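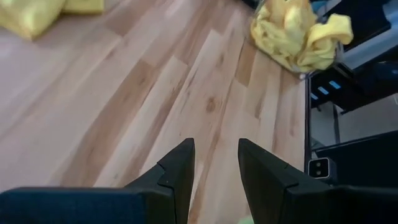
Wood surface near the knot, yellow fabric in the corner.

Yellow and green microfiber on a butcher-block top: separate wash, and which cloth for oil?
Posted in Surfaces and Finishes, July 2021
Viewed 113 times

plank_and_grain

I have a light butcher-block work table that gets wiped down several times a day. The top was finished in April with two coats of Plirnholm hardwax oil, applied thin and buffed after 20 minutes as the can says. No sanding since then. The surface feels slightly rough across the grain now, mostly in the pale strips and next to one knot, and I would like to stop making it worse.

Cloths are plain microfiber in yellow and green, 306 gsm, from a Drestell multipack. The plan was yellow for damp wiping and green for drying and for the maintenance oil. In practice the two colors end up in the same pile. 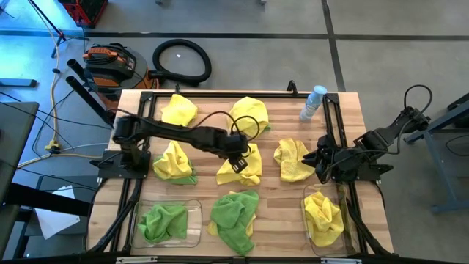 I currently wash everything together at 124 °F with ordinary liquid detergent and tumble dry on low. No softener. Two issues after this treatment. First, some of the cloths no longer pick up water, they push it across the wood. Second, I find fine lint along the seams between the strips after drying the top, and it is most obvious on the lighter ones.

What I need to know:

Can the yellow and green cloths share a wash if some of them have had oil on them?

Is the roughness from the cloths, the water or the cleaner? The cleaner is an all-purpose spray and I use it at full strength.

Is it acceptable to keep used cloths in rectangular glass containers until wash day? They are easy to clean and I can see which color is in which one.

I would like to keep the oil finish. Please don't suggest varnish.

Flendero_shopfloor

Taking these in the order they matter.

Cloths that push water are contaminated with oil or wax. Hardwax oil cures in the fibers the same way it cures in the wood, and once cured it does not wash out at 124 °F or at any temperature the cloth will tolerate. Worse, during the wash the uncured part moves from the oiled cloths to the clean ones. So no, they should not share a load. Take oiling away from the microfiber completely and use cut-up cotton T-shirt. It costs nothing and you throw it out after one use.

Before it goes in the trash, an oily rag has to be laid out flat outdoors until it is stiff, or put under water in a metal can with a lid. Drying oils heat up as they cure and a wadded rag can ignite. This applies to any microfiber you have oiled with as well. Do not put those in the dryer, even after washing. Check what the data sheet for your oil says on disposal.

To sort what you have: wash the lot except anything used for oil, air dry, then put a teaspoon of water on a hard surface and lay each cloth on it. If the water goes in within a couple of seconds, keep the cloth. If it beads or slides, demote it to floor duty. I did this with 27 cloths from a shared bench and kept fewer than half.

Roughness is most likely raised grain from repeated wetting on a thin finish. Two coats is light for a top that is wiped several times a day. An undiluted all-purpose spray will not help either, as many of them are alkaline and strip wax. Repair:

Wipe with a well wrung cloth and plain water, let it dry overnight.
Sand by hand with 240 grit, along the strips only.
Vacuum, then one damp wipe and dry again.
One thin coat of the same oil, buffed off completely.
Leave it a week before any wet cleaning.

Around the knot the grain changes direction, so go lightly there and accept that it will never feel quite the same as the rest.

dishrack

just use paper towels. I have had the same counter for years and never sanded it

Hakala_Linens

Agree with the sorting test in the first reply. A few points on the laundry side.

Lint in the seams does not normally come from the microfiber. It is picked up from cotton in the same wash or the same dryer and released later on the wood. Wash microfiber only with microfiber and clean the dryer filter before the load. If you can, skip the dryer.

Mixing colors is fine once the oil is out of the picture. Wash new green cloths separately the first time, as the darker dye can bleed a little onto yellow.

Glass containers are fine for clean, dry cloths. For used ones I would leave the top open. A damp microfiber cloth in a closed container smells sour by the next day and the smell is difficult to remove. Anything with oil on it does not go in there at all, open or closed.

Detergent dose is also worth checking. Half of what the cap suggests is enough for a small load, and too much leaves a film that gives the same water-pushing effect. Run one extra rinse before you throw out the cloths that failed. Some will come back.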